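The Peltasura Prize

The call came at 2 in the morning, and Séverine Lemaire answered it standing up, already sure it was bad news about the roof in Caltaneck.

"They picked the stairs!" Bülent was shouting over what sounded like a whole train station. "Out of 97 entries, Séverine, they picked our stairs!"

She sat down on the kitchen floor. The stairs! Three winters they had fought over those stairs, a long terracotta spill running from the old Michailidis bathhouse down to the harbor, every tread a slightly different red so that the whole hill seemed to warm up as you climbed it. The client had wanted gray. The engineer had wanted a ramp. Bülent Bayram had wanted 85 steps, and she had wanted 80, and they hadn't spoken for most of June because of it.
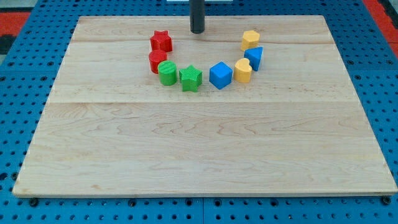
"Which jury?" she asked, when she could.

"The Peltasura! The big one! They want us in Grosel for the dinner, and they want one of us to give a speech, and I told them it would be you."

"You did not."

"I did, and you'll be wonderful. Tell them about the kiln!"

Oh, the kiln. She laughed out loud, alone in the dark, thinking of the two of them pulling out that first batch with borrowed gloves, tile after tile the color of ripe apricots, so much better than anything they had drawn. They had danced around the yard like children. She had carried one home on the bus in her lap and it was still on the windowsill, holding up the basil.

"Bülent," she said, "how many steps did we tell them?"

There was a pause, and the station roared behind him.

"Eighty," he said. "You were right about the landing. I love that landing."

She was already looking for her shoes. It was hours until the first bus, but she wanted to be on those stairs when the sun came up.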